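Cell notes: the finger pads, again

Regular readers will remember that I was not in favor of the maintenance schedule we were handed with the two-arm table cell. I am still not in favor of it. But the pads have now been changed twice since the last newsletter, and I promised Haiyan Shi I would write up what was done before I started complaining about it. So, what was done first.

The cell is the one at the far end of the Tuvenora room, where the arms handle dishes. It runs a bowl routine most mornings and a plate routine when someone has the patience for it. Both arms carry parallel grippers with black fingers, and the part that wears is the textured pad on the inside face of each finger. The texture is what does the holding. Once it goes shiny the grip gets vague, and a glazed bowl will turn a little in the fingers on its way up. It rarely drops. It turns, it gets put down a few degrees off, and then the next move is off too.

The Vurnorex guide says to replace pads at 660 cycles. I asked where that number came from and got a very pleasant email that did not say. My suspicion is that it was worked out on something soft, or on a box, or by a person who sells pads. We have had a set go smooth well before that on the small bowls, and another set that went past it and still looked fine under the lamp. A cycle count treats every pick as the same pick, and they aren't. Pinching a rim puts all the load on one narrow strip of pad. Closing on something with flat sides spreads it out.

So Haiyan and I have been keeping our own sheet, and we look at the pads by eye at the start of each session. The check goes like this.

Park both arms and hit the stop. Then hit it again on the pendant, whatever the first light says. Wipe each pad with a lint-free cloth barely dampened with alcohol, let it dry, and hold a flashlight low along the face. On a good pad you see the pattern as sharp little shadows all the way to the tip. A tired one goes flat near the tip first. If the flat patch is longer than 6 mm we swap, and we always swap both fingers on a gripper together. Mixing one new pad and one old pad is how we got the pink bowl walking sideways in November, and I would like that not to be anyone's afternoon again.

The swap takes 15 minutes a side if the adhesive lets go cleanly and a good deal longer if it doesn't. Plastic scraper only. Poul Hafstein used a blade once, and the finger he used it on is now the spare's spare. Put the new pad on from the base toward the tip, press it down with a roller, and leave it alone for the full cure time printed on the packet. I know the packet says you may "handle gently" before then. A gripper does not handle gently. Wait it out.

After that comes zeroing the fingers, which the guide covers in one sentence. New pads are thicker than worn ones, so the closed position has moved, and if you skip this step the controller believes it is holding something when it is holding air. Close slowly at the low force setting, let it settle, store the zero, open, and repeat. If the second reading doesn't match the first, a pad isn't seated. Take it off and start over. I have tried pretending otherwise and it cost me a morning.

Then the cable. I have been told I am obsessive about the cable. Fine. It has to have enough slack to follow the wrist all the way around and not so much that it hangs into the work. We check it by running the wrist to both ends of its travel by hand, at crawl speed, with somebody watching the loop and nothing else. Look at the connector as well as the loop. The last fault we had was a plug that had backed out by a hair, and we'd spent most of a day blaming the software.
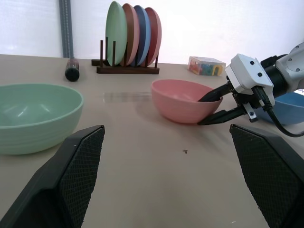

Last comes a rim grip, one arm working and the other holding still, because the rim grip is where a bad pad shows up soonest. We do 33 of them. Kelska, our contact at the integrator (one name, as far as I can tell from the signature), wanted to know why 33, and the reason is that Haiyan's sheet has that many rows. I will defend that number just as hard as Vurnorex defends theirs.

Now the complaining. There is a proposal going around to put in the Idahosa monitoring package, which would watch motor current and tell us when the pads are worn. I sat through the demo. It was a nice demo. It used one object, one grip, and pads that were either brand new or completely bald. I asked what it would make of a half-worn pad on a slick bowl and was told the model would learn. Maybe it will. In the meantime somebody has to label all that data, and the somebody would be looking at the pads with a flashlight.

I'd support a trial on one gripper, next to our sheet, with both sets of results posted where everyone can read them. I would not support dropping the morning check while the trial runs. If the package spots a worn pad before Haiyan does, I'll say so in this newsletter.

Pads are in the second drawer, left side. Please write down the packet number when you open one. The last two went out of that drawer with nothing on the sheet.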